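Speaker notes - "One Plate at a Time: Washing Up by Hand in a Shared Kitchen"
Garno Neighborhood House, Monday, November 17, 2025
Speaker: Châu Văn

Opening (wait for the back rows to settle, and remember to ask whether people can hear me)

Good evening, everybody, and thank you for coming out on a Monday night to hear a grown woman talk about dishes. I'm Châu, I've been looking after the kitchen schedule at Brenska House for a good while now, and before that I washed up in my aunt's restaurant, where we went through 200 covers on a Saturday and I learned most of what I'm going to tell you tonight by being told off.

Say thank you to Sem Van Hecke for the slides and for the loan of the clicker. Sem will also be taking questions on drains at the end - please save them for him, he likes them.

Slide 1 - title only. Don't linger.

Slide 2 - The sink

I want to start with the sink, and I mean the whole area, with the sill and the bit of counter next to it. People come to me and say they hate washing up, and when I go and look at their kitchen, the sink is full of things that are waiting. A pot is soaking, there's a fork under the pot, and the sponge is under the fork. I'd hate it too!

With a double sink you have a real gift. Pick one side for washing and leave the other side alone until you need it for rinsing. At Brenska we wash on the right. Keep your sponges up on the sill behind the faucet where the air gets to them, and where you can reach them without fishing around in cold water.
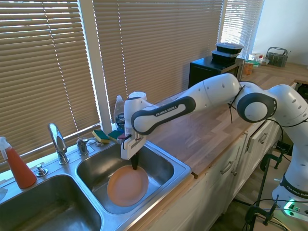
And please, one plate in the basin at a time. I know it feels slow. My aunt used to time us, and the girl who stacked six plates in the water was always the last one to finish, and she chipped more than the rest of us put together. Lay the plate flat, do the middle first, then work out to the edge, then flip it and do the back. (Mime this. Go slowly, they laughed at the Vieira talk when I rushed it.) People forget the back, and then they stack it on the next clean plate, and so it goes all the way up the pile.

Pause here - ask for a show of hands: who rinses under a running faucet, who fills a basin? Don't tease the faucet people.

Slide 3 - Looking at the plate

Now, colored plates. We switched from plain white to these soft orange ones when the old set from Sernitz got down to odds and ends, and I was against it, I'll admit. On white you see every streak of tomato. On orange you have to look a bit harder, so I tell all our new residents to bring the plate down close, tip it toward the window, and look along the rim and the slope just inside it. Run a fingertip round there as well. If there are ridges, grease loves a ridge, and your finger will find it before your eyes do.
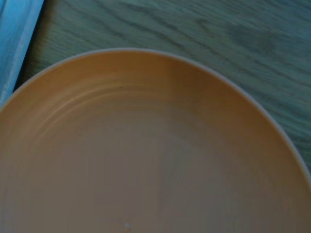

Slide 3: the rim and inner slope of the plate, close up.

(If there's time, tell the story of the lasagna supper - 96 plates, one scrub brush. If we're past half an hour, skip it and go on.)

Slide 4 - The counter afterward

Last part, and it's my favorite. A wooden counter next to a sink needs a little kindness. Wipe up puddles as you go, don't leave a wet plate sitting on the wood overnight, and give the things that live by the window a line of their own along the back, so you can wipe in front of them in one go. We keep the dish soap and the wipes there, and a mug or a glass usually ends up joining them. Food containers go somewhere higher up - on top of an appliance is fine if it's cool and flat.
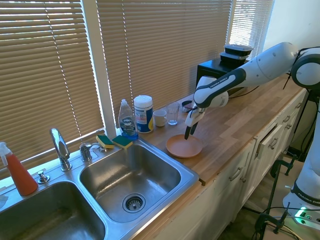
Slide 4: plate on the counter beside the sink, soap and wipes along the back.

Then check the strainer. Lift it, empty it, rinse it, put it back. Sem will want to add something at this point, so look over at him and let him.

Handouts are on the chair by the door, 17 copies, so couples please share one. Tea after questions, and I'll be washing the cups, if anybody would like to come and dry.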